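Arkik 双臂收桌机：常见问题

最后更新：2020年11月4日，星期三

Arkik 是 Brellanska 共享工坊里的一个自建项目，目标很小：饭后把桌子收干净。这一页收集了来访的人、写信的人和想照着做一台的人问得最多的问题。回答由我一个人写，Kavitha D'Souza 负责电气和接线，有几条是她改过的，改过的地方比我原来写的更悲观。

先说一句，免得往下读的人失望。如果你想找的是“家用机器人马上就要进厨房”的证据，这一页给不了。我们做了这么久，我对这件事的信心比刚开始时还低一点。

一、关于这台机器

它到底能做什么？

在状态好的时候，它能把桌上的杯子、盒子、包装袋一件一件拿起来，放进该放的地方。“状态好”包括：桌子没挪过位置，灯开着，标定是当天做的，夹爪指尖没沾油，操作的人也没有太累。最后一条不是开玩笑，目前大部分动作是人遥控着完成的。

遥控的？那还算机器人吗？

看你怎么定义。两条手臂、两只夹爪、一个装在头部的相机，硬件上没什么可争的。争议在软件。我们有一个自主模式，跑的是用遥控数据训练出来的策略，可以独立完成一部分抓取；整张桌子从头收到尾，中间没有人插手，这种事我还没见它做成过。网上很多演示视频也是遥控的，有的标了，有的字小得看不清。我们这一页上凡是没写“自主”两个字的地方，你都按遥控理解就行。

为什么偏偏选收桌子？

因为它看起来简单。我们当时讨论过叠衣服、分拣螺丝、给植物浇水，最后 Harish Kotian 说收桌子最好，物品是硬的，桌面是平的，失败了也就是掉个杯子。这三条理由后来都不太站得住。桌上一多半东西是软的或者会变形的；桌面上铺了垫子以后，平不平要看垫子那天翘不翘；至于掉个杯子，要看杯子里还剩多少。

你们练习用的桌面是什么样的？摆好的还是真的剩饭？

两种都有。早期全是摆好的：空盒子、洗干净的杯子、木块。结果机器在这种桌面上的表现相当好看，一换成真吃过的就不行。现在我们规定每次至少有一轮要用真食物和真包装，什么都不擦。倒下的杯子就让它倒着，带着残渣的盒子也不换掉。

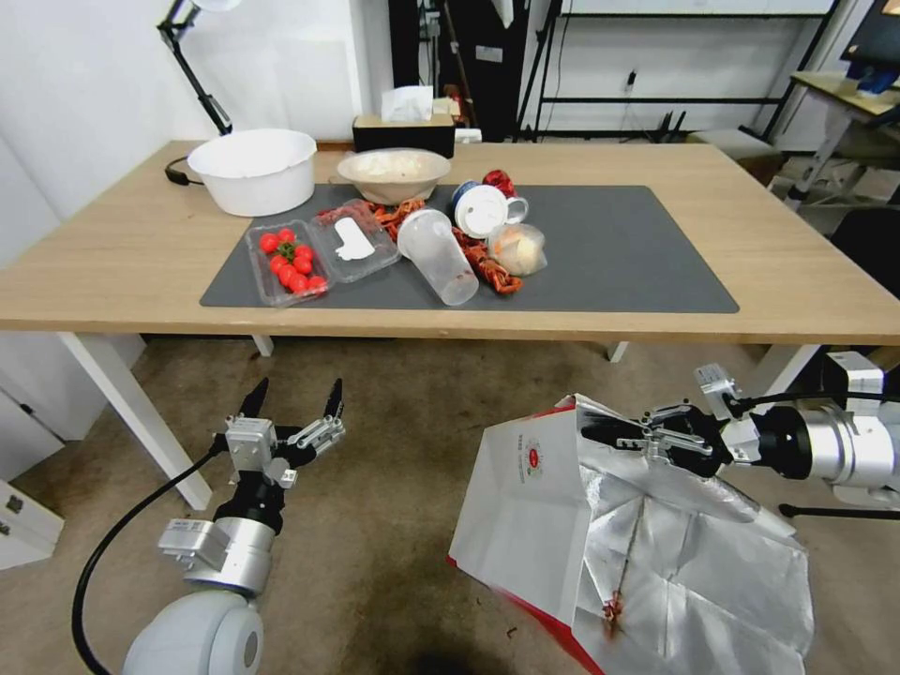
右夹爪夹住纸袋上沿，左夹爪张开待命；灰垫上是还没收的杯盒。

食物会不会浪费？

会浪费一点，我不打算粉饰。大部分是工坊里的人本来就吃剩的。樱桃番茄这类东西练完以后一般也没人吃了，夹爪碰过的一律不吃，这是贴在墙上的规定。有人提议用硅胶仿真食物，我们试过一阵，仿真的太干净，又太有弹性，练出来的手感对不上。

为什么要让夹爪去拿纸袋？人拿一下不就完了？

人拿一下当然就完了。整台机器的存在都可以用这句话质疑，我自己每周质疑一次。

从练习的角度说，纸袋是很麻烦的物件，所以值得练。内衬铝箔的袋子尤其麻烦：外面一层纸，里面一层箔，夹住上沿的时候两层会错开，袋子一歪，口就不在你以为的地方。铝箔还反光，相机看过去，里面是一堆折角和亮斑，深度估计基本上在猜。我们现在的做法是只看外层纸边，里面的内容一概不信。

你们说的“成功”是什么标准？

这是整页最重要的一个问题，可惜问的人很少。

我们的标准是：物品离开桌面，到了指定的容器里，中途没有人的手碰过它，也没有把别的东西带倒。四个条件都满足才记一次。听起来理所当然，可是你去看别的自建项目的说明，会发现“成功”常常指“夹爪合上的时候里面有东西”。按那个标准，我们的数字会漂亮得多，我也可以写一篇很乐观的文章。

按我们的标准，自主模式下一共记录了1,124次尝试，其中有111次算成功。你可以自己除一下。我第一次除的时候以为表格公式写错了。

这个数字是不是太低了？

是。有几点背景可以补充，不过我不认为它们能当借口。记录从第一天就开始，包括标定还没弄明白的那段时间；软包装也全部算在里面，没有挑容易的。Harish 主张把早期数据剔掉另算，我不同意。剔掉早期数据是很多项目数字变好看的第一步，第二步通常是剔掉“异常物品”，再往后就只剩木块了。

二、关于硬件

手臂是自己做的吗？

不是。手臂是买的二手整机，关节、外壳、减速部分都没有动过。我们自己做的是安装座、夹爪指尖、腕部的小支架、走线，还有头部相机的支撑。有人听到“自建”就以为我们连电机都是手绕的，抱歉，没有那回事。我也不建议任何人在共享工坊里从零做一条能提起一袋东西的手臂，除非你对“六个月以后还在调第一个关节”这件事有充分的心理准备。

夹爪为什么用两指？五指手不是更灵活？

五指手更灵活，也更贵，坏起来更彻底。两指平行夹爪坏的时候，你一眼就看得出来是哪儿坏了。收桌子这件事里，真正需要手指分开动作的时刻我一时想不出几个。拿捏蟹壳、虾壳这种碎东西的时候也许用得上，可是碎东西用夹爪去夹本来就是错的思路，刮一下更快，这个后面会讲。

指尖换过几次？

很多次，没有认真记。现在用的是 Gutavton 图纸改的尖头款。Gutavton 是工坊里另外一组人留下的夹具项目，图纸放在公用盘里，谁都可以拿。原版指尖是平的，宽，夹盒子很稳，夹纸边就不行，纸边会从侧面溜走。改尖之后夹纸边好了很多，代价是夹软塑料杯容易把杯壁压出一道折痕。两头都要好的指尖我还没见过，卖家的页面上倒是到处都是。

线为什么不藏起来？看着很乱。

Kavitha 的回答原文是：“藏起来的线坏了，你要拆半天才知道它坏了。”

我们有过一版全内走线，好看，维持了不到两周。腕部转到极限的时候，线在里面被绞了一下，外面什么都看不出来，夹爪时灵时不灵。我们先怀疑驱动，再怀疑软件，最后怀疑人。后来就改成在腕部外面留一个大弧，松松地挂着。弧留多大没有公式，让手臂把所有极限姿态走一遍，线不绷紧、也不会勾到桌沿，就够了。勾桌沿这一条请认真检查，我们勾过。

相机只有头上一个吗？

主要靠头上那一个。腕部的支架可以再装小相机，有时装有时不装。头部视角的好处是和人坐在桌前看到的差不多，遥控的人容易适应。坏处是手臂伸出去的时候会把自己正要抓的东西挡住，越到关键时刻越看不见。我看过不少方案书里写“头部相机提供全局视野”，写的人大概没有把手臂装上去看过。

桌子有什么要求？

能站稳。我们的桌子是白腿木色桌面，很普通。桌面中间铺了一块深灰色的大垫子，垫子的作用有两个，一是摩擦力，二是给相机一个颜色均匀的背景。红色的壳、红色的番茄在灰底上非常好认，这当然也意味着我们的识别结果有一部分功劳要记在垫子名下。换成花桌布会怎样？试过，不想再提。

地毯会不会有影响？

会。底座在地毯上会慢慢移位，移得很少，每次只有一点点，累积一下午就够让你抓空。我们现在开工前后各查一次底座位置。如果你家是硬地板，恭喜，你省下一个问题，会遇到另一个：东西掉下去的声音非常大。

三、关于照着做一台

材料清单能公开吗？

已经公开，放在 Brellanska 公用盘的 Pisharody 目录下。Pisharody 是我们给控制软件起的名字，硬件清单也顺手放在里面了，位置不太合理，但移动之后会有一堆旧链接失效，所以就这样。

清单里没有写价格。二手手臂的价格每个月都在变，我写一个数，就会有人拿着那个数来和我争。

照着清单做，多久能跑起来？

要看“跑起来”指什么。手臂能动，遥控能抓一个纸杯，如果有人带，大约6周，按每周来两个晚上算。自己一个人摸索的话我不知道，只见过两个人试，一个还在试，一个把手臂转卖了。

至于自主模式，我不给时间。给时间的人要么做得比我们好得多，要么还没开始做。

完全不会编程可以参加吗？

可以参加遥控和整理数据。这两件事占了整个项目的大头，而且做得好的人非常稀缺。会写代码的人我们反而不缺，他们多半想来换一个更新的模型，换完以后发现标定没做，数字没有变化，然后就不来了。

有没有可能用更便宜的手臂？

有可能，别抱太大希望。便宜手臂的问题通常在重复定位，今天走到这里，明天走到旁边一点。你可以用视觉去补，补的过程会吃掉你省下来的钱，以时间的形式。如果你的目标是学东西，便宜手臂完全够用，甚至更好，毛病多，学得也多。如果你的目标是每天饭后有一张干净桌子，请买一块抹布。

需要多大的地方？

手臂能完全展开，外加一个人能从侧面走过去按急停。工坊里东西多，我们旁边就有架子和别的桌子，所以在软件里给手臂加了活动范围限制。限制加得比较保守，有些角落的东西就是够不到，收桌子的时候得由人把它们往中间推一推。这也是没写进演示里的“人工步骤”，在此补上。

四、关于实际操作

收一张桌子的顺序是什么？

目前遥控时大家默认的顺序是这样的：

先处理袋子。把装垃圾的袋子拿到桌边，口朝上，挂稳或者由一只夹爪拎着。
再收立着的、硬的物件，杯子和盒子。
然后收倒下的物件。倒下的比立着的难，杯子在桌上会滚，夹爪碰到杯壁它就走。
再收软包装。
最后处理散落的碎东西。

顺序本身没有什么道理可讲，试出来的。Harish 喜欢把倒下的杯子放在最前面，理由是“先把会跑的抓住”。他操作的时候确实能行，别人学他就会把杯子推到地上。

一只手拎袋子，另一只手收东西，这样不会很慢吗？

很慢。一只手臂被袋子占住，等于双臂机器变成了单臂机器，这个账我们算过，不好看。更合理的做法是给袋子做一个固定架，让两只手都空出来。架子做过一版，袋子挂上去没问题，问题是每种袋子的口都不一样，换一种就得重新教机器往哪儿放。现在两种做法都留着，遇到带铝箔内衬的纸袋就拎着，它自己能撑开一个口，省一点事。

拎着的时候要注意角度。袋子歪着挂，口就朝向一侧，放东西的那只手得绕过去。新手最容易犯的错是只盯着夹爪，忘了袋子底部垂在哪里，有几次底部蹭到桌腿，整个袋子转了半圈。
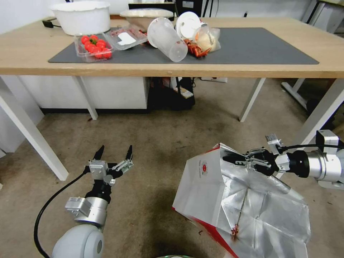

遥控的人一次最好不要超过4十分钟，哦，准确的写法是四十分钟以内，Kavitha 让我改掉上面那个笔误，我留着，说明疲劳的时候打字也会出错。超过这个时间，夹取的失误会明显变多，人还往往觉得自己状态不错。

碎的壳怎么办？

小龙虾壳是我们遇到过最讨厌的东西，没有之一。腿是散的，壳是弯的，带着油和汤汁，铺在垫子上成一片。用夹爪一块一块去夹，理论上可以，我看着一位新来的同学夹过一个晚上，夹到后来他开始问我这个项目的意义。

目前的办法是用夹爪夹住一片硬塑料板，当刮板用，把壳往垫子边上推，推进下面接着的盆里。效果一般。推的时候有一部分会从板子底下漏过去，油会留在垫子上。还有一个思路更省事，把垫子两头提起来，连壳带残渣一起倒掉。双臂机器做这个动作应该很合适，听上去特别合适，所以我怀疑它有我们还没想到的问题。排在计划里，还没做。

透明的盒子和杯子认得出来吗？

人认得出来，相机不太行。透明的翻盖盒、磨砂的塑料杯，深度相机给出来的经常是后面垫子的深度，等于说盒子不存在。里面装着番茄的时候反而好办，番茄是看得见的，机器以为自己在抓番茄，顺带把盒子抓起来了。我们内部管这种情况叫“蒙对”，表里有单独一列。上面说的成功次数里包含蒙对的。我想过要不要去掉，去掉以后数字更难看，留着又不太诚恳，最后的处理是留着，在这里说明。

装着东西的碗怎么收？

不收。碗和大盆目前都列在“不要碰”的名单里，靠后放，由人来端。里面有没有东西、东西是稀是稠、重心在哪儿，夹爪一概感觉不到，等感觉到的时候已经晚了。有人在邮件里发给我一段视频，别家的机器稳稳地端起一碗汤，我看了很多遍，没有找到镜头之外发生了什么，也没有找到第二遍。

机器怎么知道哪些是垃圾，哪些还要吃？

不知道。这可能是收桌子这件事里最难的部分，和手臂没有关系。半盒番茄是垃圾吗？一团包装袋里还有一块面包呢？放在旁边的杯子，主人是走了还是去接电话了？人有时候也搞错，搞错了会挨骂，机器搞错了大家会说“挺可爱的”，我认为这种宽容对项目没有好处。

现在的规则是：开始之前由人指定。在屏幕上点一遍，点过的才收。你当然可以说，点一遍的时间都够我收完了。对，我也这么说过。

油会不会把夹爪弄坏？

暂时没有弄坏，弄滑是肯定的。指尖沾了油以后，夹塑料杯就像在夹一条鱼。每轮结束用洗洁精兑水擦指尖，干布再擦一遍，别用酒精，我们指尖外面那层胶怕酒精。桌后那包纸巾可以用来擦桌子，不要用来擦夹爪，纸屑会塞进指根的缝里。

五、关于安全

会夹到手吗？

会，所以有规定。手臂通电的时候，任何人的手不进入垫子范围。要摆东西，先按急停。要捡掉在地上的东西，也先按急停。没有“就一下”的例外。

夹爪的夹持力调到了能拎住纸袋的程度，夹到手指很疼，不至于受伤，这是 Harish 拿自己的手指试出来的，我不赞成他这样做，也请你不要重复。

小孩可以来看吗？

可以在围线外面看。请不要答应孩子“可以和机器人握手”，每隔一阵就有家长这样答应，然后由我来当坏人。

断电之后手臂会掉下来吗？

有抱闸，一般不会。夹爪没有，断电以后会慢慢松开，袋子就会掉。急停之后请先看一眼夹爪里有没有东西，再走过去。

六、关于值不值得

做下来最有用的部分是什么？

记录表。每次尝试写一行，写清楚抓什么、怎么失败的、谁在操作。我以前不信这个，觉得是浪费晚上的时间。后来发现很多争论翻一下表就结束了。比如有一段时间大家都认定右臂比左臂准，表里看不出任何差别，只是大家习惯把容易的东西放在右边。

最没用的呢？

语音控制。花了一个月，做出来的效果是对着机器喊“收杯子”，它回答“好的”，然后操作的人拿起手柄开始收杯子。

你这么不看好，为什么还在做？

这个问题几乎每个来访的人都会问，有的问得很客气。

我不看好的是“很快就能用”这个说法。把一条手臂装好，把线理顺，搞明白一个纸袋为什么夹不住，这些事情本身我做得挺高兴。另外，总得有人把失败的次数写出来。现在大家看到的几乎全是成功的那几秒，按那几秒去买设备、去立项、去跟家里人解释为什么客厅里多了一个架子，最后都会来问我为什么自己的那台不行。大概率没有不行，只是本来就这样。

市面上说能收拾厨房的产品，可以买吗？

我没有用过，不评价具体的产品。买之前可以问卖家几个问题：演示的时候有没有人遥控；演示里的桌子是谁摆的；杯子倒着的时候行不行；透明盒子行不行；连续做一整天，中间有没有人扶过。对方如果对每一条都回答“没问题”，我会把钱先收好。

下一步打算做什么？

提垫子的动作，刚才说了。袋子固定架的第二版，Kavitha 已经画了草图，能适应不同的袋口，她说能，我等着看。自主模式会重新训练一轮，明年2月之前不会公布新的数字，公布的时候新旧两组一起放，旧的不撤。

还有一个提议是给机器加第三个相机，从桌子侧面看。我投了反对票，先把现在的标定弄稳再说。投票结果是要加。

怎么来看？怎么报名？

Brellanska 工坊开放的晚上都可以来，Arkik 这一组不是每次都开机，来之前写信问一声比较好。写信请说明你想看遥控还是想看自主。想看自主的话，请多留一点时间，并且自己带点吃的，吃剩的留给我们。

这一页有错误，找谁改？

电气部分写给 Kavitha，操作部分写给 Harish，语气问题写给我。关于“你是不是太悲观了”的来信已经收到不少，都读了，暂时没有改动。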